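Lollumow opens its small-parts sorting table to repair shops and schools

Release date: 2023-06-22

I'm Inna Polishchuk, and I run the parts recovery side of Lollumow, which is a grand way of saying I spend my days working out where little wires should go. We're opening our sorting service to outside customers this June, and I wanted to write the announcement myself, so please forgive me if it sounds more like a letter than a press release.

The service is called Rarel. You send us your mixed electronic odds and ends (the motors, leads, round boards, clips and connectors that pile up whenever something gets taken apart) and we send them back sorted, bagged and labeled. If you don't want them back, we'll find them a home with one of our partner shops. That's the whole offer! We've been doing it for ourselves for two years and people kept asking if they could drop off a box.

The setup is about as plain as it gets. Parts go into a steel tray in the middle of a white table, on a sheet of white paper, and yellow bins stand on both sides. The paper is my favorite bit. Dark little screws and bits of clipped wire show up on it right away, and when a batch is done you can lift the whole sheet and tip the crumbs off the corner. I went through glass, a baking mat and a blue towel before I settled on it, and the blue towel was a disaster, I was picking lint out of connectors for a week.

We like a small batch in the tray. A round red board, a metal clip, a short two-wire lead, a couple of longer cables, and that's plenty. Pile in more and the wires start hugging each other, and then you're untangling when you should be sorting. 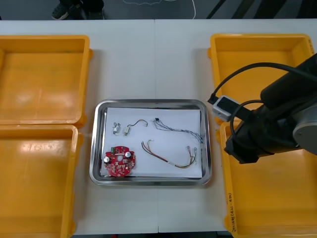
Luuk Mertens wrote back after reading my draft that he would put the boards aside before anything else gets touched, since a capacitor that gets leaned on by a heavy cable can end up with a bent leg, and that his own shop had lost more boards to careless stacking than to any electrical fault. He also wanted me to say that spade terminals scratch. Fine, Luuk, it's in! And he has a point, so the customer guide now tells you to wrap boards separately before you mail them. A page of newspaper will do if that's what you have, though an antistatic bag is much better.

Now, wires. I could talk about wires all day and my family will tell you I have. Most of the boxes we opened during the trial were wires more than anything else, and most of the questions I get are about them too. Do you sort by color? By length? By what's on the end?

We sort by what's on the end. Color is lovely to look at and it helps you follow one strand through a twist, but a person looking for a lead in our drawers nearly always starts with the plug. So we look at the connectors first, then count the strands, then measure. A harness with a black connector and a white one gets filed under both, with a card in the second drawer pointing to the first. It sounds fussy. It saves so much rummaging, though, and I'd never go back.

Twisted harnesses get laid out flat on the table in a loose loop before we decide anything. Please don't yank on the strands to straighten them, and please don't cut off the little band or sleeve if there is one. People love to snip those! Leave it on. The band keeps the strands together in the drawer, and whoever gets the harness next can take it off in two seconds if they want to.

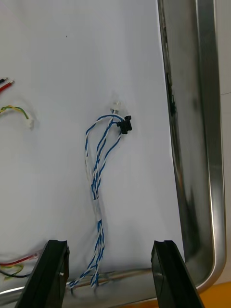

A blue-and-white twisted harness laid out on the white work surface.

During the trial we went through 3,723 parts from shops and classrooms. Of those, 2,858 were good enough to go back on a shelf, and 1,884 of the good ones were leads, cables or harnesses of one kind or another. I told you it was mostly wires. The rest of the good pile was motors, boards, clips and a frankly silly number of switches.

What didn't make it went to our recycling partner, Nivuletti, who collect from our back door and weigh everything before they drive off. We don't charge extra for that part. If you'd like a note of what was passed along from your box, tick the line on the form and we'll put one in with your return.

Small motors deserve a mention of their own. The tiny silver vibration kind come in with thin wires attached, and those wires snap if you look at them wrong. We give motors their own shallow bin with nothing else on top of them, and we don't coil the leads tight. Let them curl however they like. I used to wrap them neatly around the body of the motor and I was very proud of how tidy it looked, and then I broke so many that I had to stop.

A few practical things for anyone who wants to send us a box. We take boards, small motors, leads, connectors, terminals, clips, switches and fans up to the size of your palm. We can't take batteries of any kind, screens, or anything that has had liquid spilled in it. Boxes should be small enough for one person to carry up a flight of stairs, because the person is usually me. Put your name inside the box as well as on the outside, as labels do come off.

Drop-off is at our counter in Hồ, and you can also mail things in using the form on our website. We aim to have a box back to you within two weeks. Schools get their first box free, and if you teach a class and would like your students to do the sorting themselves, ask for the table guide. It tells you how to set up a tray and a few bins on any desk, which size of paper to use, and how to write labels on the rim so they can be read from where you're sitting. You can use food storage tubs if you don't have bins. One class we worked with used shoebox lids and got on just fine. 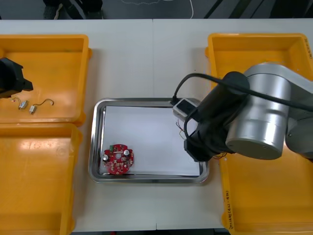
Inna Polishchuk
Parts Recovery Lead, Lollumow

Reporters and bloggers are very welcome to come and see a batch sorted, just write ahead so I can save a good messy box for you. I can also send the table guide, the list of what we accept, and the full breakdown of the trial parts by type. Use the press form on the Lollumow website and put "Rarel" in the subject line so it comes to me. Shops that would like to take sorted parts off our hands can use the same form. We have a great many switches.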